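Spent most of September on the gripper budget, and I finally have a number I can live with. We get 22 hundred dollars for the year, and I'd been all set to blow the lot on one Vunder unit (it's gorgeous, I know, I know). Kiros Mamo talked me round to four of the Clellero handhelds plus spare fingers.

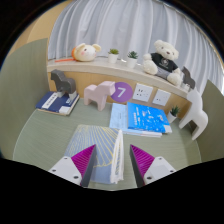
*Magenta fingers at desk 7, notebook next in line.*

Spares are what I forgot last time! I've put down 18 finger sets, and mounting brackets get their own line now. Shipping's still a guess. If Peng comes back with a cheaper quote I'll redo the whole spreadsheet, probably grumbling.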